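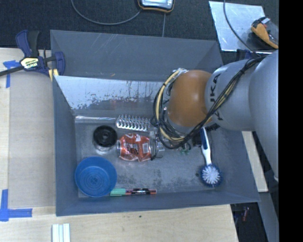 What a crushed can is worth

Aluminium drinks cans are easy to recycle in principle. The metal is non-magnetic, light and melts at a little over 660°C, well below steel. The losses come earlier, in how the can is collected, sorted and stripped of its coating.

At the Ornard sorting plant, mixed containers pass a magnet first, which lifts out the steel. An eddy current separator then throws the aluminium clear of the belt. Flattened cans give mixed results at this stage. A can pressed flat may travel with the paper, and one with a bottle top folded inside it may go out with the steel.

"Dents are fine," says Tharushi Dewan, who manages the line. "Flat discs are a problem, and so is anything left inside."

Sorted cans are baled and sent to a remelter. Boglárka Illés, a metallurgist at Oseteck, tests 223 bales a month for moisture and stray material. Her main concern is the lacquer and printed ink, which burn off in a kiln before melting. Too little heat leaves carbon on the metal – too much oxidises it, and the oxide ends up as dross.

Body and lid are also different alloys. The lid holds more magnesium, so a melt of whole cans has to be corrected before it can be rolled into body sheet again.

For households the advice is short. Empty the can, leave the tab on, and check whether the local scheme wants cans whole. Deposit machines usually need to read the barcode.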